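Musevel adds mobile base to its steel shelving line

Musevel will begin shipping a mobile carriage for its Rimkutė shelving units in June. The carriage runs on two floor-mounted rails and is rated for 2,000 pounds per section, evenly loaded. It fits closed and open uprights in depths of 12, 16 and 24 inches.

Existing units do not have to be taken apart. "The old base strip comes off and the carriage bolts to the same holes," said product manager Noemí Ledesma. Back panels must be fitted before a unit is moved onto the rails – open-back units need a cross brace, sold separately.

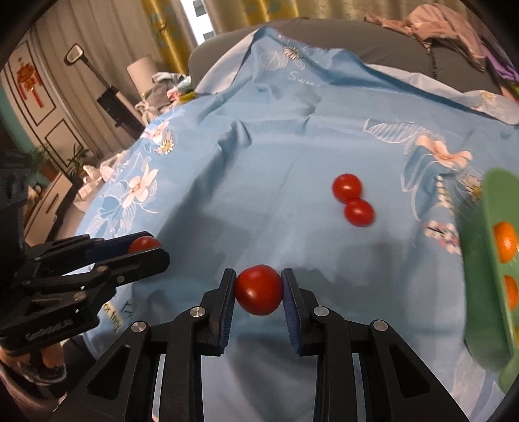 A cherry tomato held between two ribbed pads.

The first order, 312 sections for a records center operated by Telent, has been confirmed. Lieven Vandenberghe, who handles installation, said rails must be level to within 1/16 inch over their full length. Prices have not been released.

Recent items
Label holders for legal-size shelves
Kududine recalls wall brackets
File divider sizes: updated chart
Loading limits for seven-shelf units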